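Vaten negra de lona: la zapatilla que llevo a todas partes

18 de octubre de 2025 - por Helmut Voß 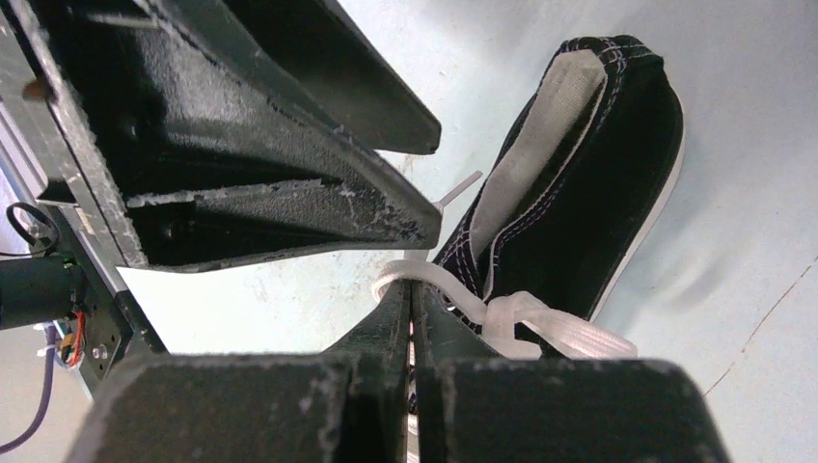

Llevo vendiendo calzado de lona más años de los que me apetece confesar, y con la Vaten me pasa una cosa rara: cada temporada pienso en cambiarla por otra en el catálogo y cada temporada se queda. Es la zapatilla negra de toda la vida, con su suela blanca de goma, la lengüeta gris clarito y una doble costura en tono pálido que recorre los bordes de las piezas. A mí esa costura me encanta (mi mujer dice que es lo único que distingue las mías de las de mi sobrino, y algo de razón tiene).

La horma es más bien estrecha. Si tienes el pie ancho, pide media talla más y ya está, que la lona cede un poco con los días pero milagros no hace. Yo gasto un 43 en casi todo y en la Vaten uso el 43 y medio con calcetín gordo. En verano, sin calcetín, el 43 justo.

Los cordones son blancos y planos, y vienen largos, larguísimos diría yo. Puedes hacer doble lazada sin problema o pasarlos por detrás del tobillo, como hacíamos en el instituto. Si los prefieres negros, los tenemos de Cirnetti sueltos, del mismo ancho, y te los meto en la caja si me lo pones en las notas del pedido.

Para limpiarlas: agua tibia, jabón neutro y un cepillo de dientes viejo en la goma. ¡Nada de lavadora! Sé que todo el mundo lo hace, yo también lo hice en septiembre con un par y la plantilla salió hecha un churro. Se secan a la sombra, con papel de periódico dentro, y los cordones aparte.

En la tienda también tengo la Gerlach, que es más rígida y sujeta mejor el talón, y la Stolon, de suela más gruesa, para quien camina mucho por ciudad. La Vaten es la más ligera de las tres y la que menos abulta en la maleta - la mía ha viajado aplastada debajo de un neceser más veces de las que debería.

Cuesta 70 euros el par, con la caja y un juego de plantillas de repuesto. Ahora mismo quedan 337 pares en el almacén entre todas las tallas, aunque del 38 y del 45 voy justo. El próximo envío no lo tengo cerrado todavía. Si tu número no aparece, escríbeme y te apunto en la lista, que los correos los contesto yo (a veces tarde, pero los contesto).

Los cambios de talla se hacen en tienda o por mensajería, con las zapatillas sin pisar la calle.

Usamos cookies propias y de terceros para mejorar tu visita. Si sigues navegando, aceptas su uso. Aceptar | Configurar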